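3 September 2020

Salian batch, adhesive peel. Posevari film on the coated boards again, second go after the mess in the first one. Made up the glue from the new Skokel drum, old drum is down to the dregs and smells off. Stirred 5 min, let stand, skimmed the bubbles. Spread with the wide blade, went on thinner than I wanted at the far end. Blade needs regrinding, have put it on the bench by the sink with a tag, please dont use it.

Oven at 60, checked with the spare probe as the dial reads low. Strips in for 24 hours, then out on the rack. Forgot to weigh the first strip before it went in so that one is only good for peel, no weight loss number. Pull tester zeroed, grips cleaned with the white spirit. The left grip still slips above 1,000 g, have wrapped it in emery for now. 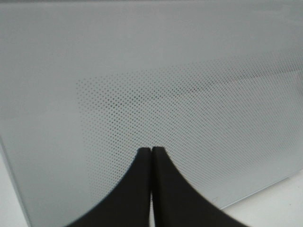

Peel was better than last time but still patchy. Strips from the middle came away clean, the ones near the edges left glue behind on the board, and I think thats the thin spread and nothing to do with the new drum. Want to try a dotted coat in place of a full one, Ranby say it saves glue and lets the air out. Something like the fine dots on the pale gray panel, set out on a regular diagonal with a plain strip left bare down one side, would give us somewhere to start the peel by hand. Need to ask Ranby what dot spacing they use and wether their screen fits our table. If not we cut our own stencil.

To do: reorder film, we have enough for one more run and no spares. Relabel the cans on the bottom shelf, two say Skokel and one of them isnt. Move the rack away from the door, draft is cooling one end faster. Repeat strip one with a proper weight before and after.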